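# Comment fabrique-t-on les bruits d'un film ?

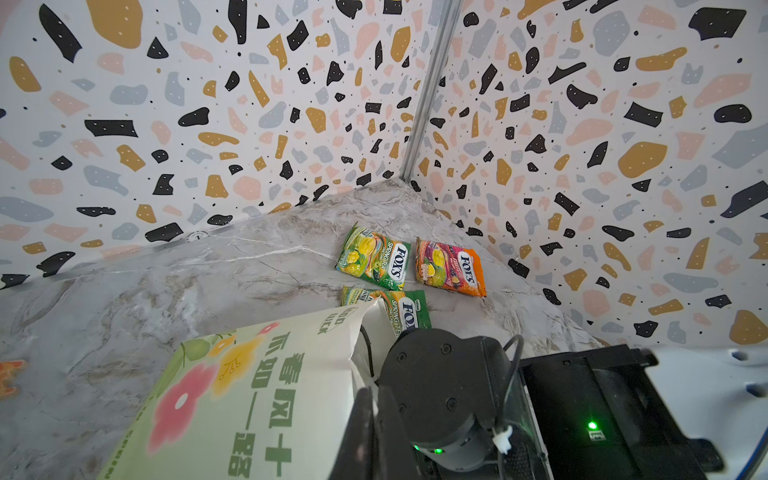

**Rubrique : Cinéma et son**

Quand tu regardes un film, tu entends des pas, des portes qui grincent, du vent, des voix. On pourrait croire que tout a été enregistré en même temps que les images. Le plus souvent, une grande partie de ces sons a été ajoutée après le tournage, dans un studio. Le métier qui consiste à refaire ces bruits s'appelle le bruitage, et la personne qui l'exerce est un bruiteur ou une bruiteuse.

## Pourquoi refaire les bruits ?

Pendant le tournage, le micro sert surtout à enregistrer ce que disent les acteurs. On le place le plus près possible de leur bouche. Les autres sons arrivent faiblement, ou mélangés à des choses qu'on ne veut pas entendre : un avion, un camion dans la rue d'à côté, un technicien qui tousse.

Il y a aussi des objets qui ne font pas le bon bruit. Une épée de tournage est parfois en plastique ou en caoutchouc, pour éviter les blessures. Si on gardait le vrai son, le combat ressemblerait à une bagarre de jouets. Il faut donc le remplacer par un son de métal.

Enfin, quand un film est traduit dans une autre langue, on enlève les voix d'origine. Les bruits qui étaient sur le même enregistrement que les voix disparaissent avec elles. Si les bruits ont été refaits à part, on peut les garder pour toutes les langues.

## Dans le studio de bruitage

Un studio de bruitage est une pièce où aucun son de l'extérieur n'entre. Les murs sont couverts de matières qui absorbent l'écho. Au fond se trouve un écran où passe le film, et devant l'écran, un ou plusieurs micros.

Par terre, il y a plusieurs sortes de sols, chacun dans son carré : du bois, du carrelage, du gravier, du sable, de la terre. Le bruiteur marche sur le sol qui correspond à la scène. Pour une personne qui traverse une cour, il choisit le gravier. Pour un couloir d'hôtel, il pose un morceau de moquette.

Il change aussi de chaussures. Tormod Rønning, bruiteur au studio Gisimdale, en possède 30 paires. Il y a des bottes, des sandales, des chaussures de ville et des talons hauts, qu'il enfile lui-même quand le personnage en porte.

« Je regarde surtout les épaules des acteurs, explique-t-il. Souvent, on ne voit pas leurs pieds à l'écran. Les épaules bougent à chaque pas, alors je les suis. »

## Des objets qui jouent un autre rôle

Un bruiteur n'utilise pas toujours l'objet que l'on voit dans le film. Il cherche ce qui sonne juste. Voici quelques exemples connus :

- Des pas dans la neige : on presse un petit sac rempli de fécule de pomme de terre.
- Un cheval au trot : on frappe deux moitiés de noix de coco sur le sol.
- Un oiseau qui s'envole : on agite une paire de gants.
- Un os qui casse : on tord une branche de céleri.
- Un feu de camp : on froisse doucement du papier cellophane.

À Gisimdale, tous les sons réussis sont rangés dans un ordinateur, avec un nom et une courte explication. La collection en compte 2 214. Quand il manque de temps, Tormod y cherche un bruit déjà prêt. Pour les pas et les gestes des personnages, il préfère recommencer à chaque film, car deux personnes ne marchent jamais de la même façon.

## Trois familles de bruits

On classe en général les bruits en 3 familles.

**Les pas.** On les enregistre personnage par personnage. Si quatre enfants courent dans un escalier, le bruiteur court quatre fois.

**Les frottements de tissu.** Un manteau, un jean ou une robe font un léger son quand on bouge. On y fait rarement attention, mais s'il manque, la scène paraît bizarre et vide.

**Les objets.** Une clé dans une serrure, une tasse que l'on pose, une valise que l'on ferme.

## Combien de temps cela prend-il ?

Pour un long film, il faut environ 30 jours de travail à l'équipe de Gisimdale. Un dessin animé peut en demander davantage, parce qu'aucun son n'existe au départ. Il n'y a pas eu de tournage, donc pas de micro sur place. Dans *Livar*, un dessin animé qui raconte le voyage d'un jeune renard, il a fallu inventer le bruit de ses pattes sur la mousse, la glace et les planches d'un pont. Pour la glace, Tormod a collé des trombones au bout des doigts d'un vieux gant.

## Et après ?

Une fois les bruits enregistrés, une autre personne prend le relais : le mixeur ou la mixeuse. Son travail est de régler la force de chaque son. Les voix doivent rester faciles à comprendre, la musique ne doit pas tout couvrir, et un bruit lointain doit vraiment sembler loin.

Le mixage décide aussi de l'endroit d'où vient le son. Dans une salle de cinéma, il y a des haut-parleurs devant, sur les côtés et derrière. Si une voiture passe de gauche à droite sur l'écran, son moteur passe lui aussi d'un haut-parleur à l'autre.

## À toi d'essayer

Choisis un court passage d'un film que tu aimes et coupe le son. Regarde-le une première fois et note tous les bruits qu'il faudrait entendre. Cherche ensuite chez toi de quoi les fabriquer. Demande à quelqu'un de t'enregistrer avec un téléphone pendant que tu fais les bruits devant l'image.

Commence par une scène simple, avec un seul personnage qui marche et ouvre une porte. Place le téléphone assez près de toi et éteins la télévision dans la pièce voisine.

## Les mots à retenir

**Bruitage** : fabrication en studio des bruits d'un film.

**Son direct** : son enregistré pendant le tournage.

**Ambiance** : bruit de fond d'un lieu, comme la pluie, la forêt ou la circulation.

**Mixage** : réglage de tous les sons ensemble, à la fin du travail.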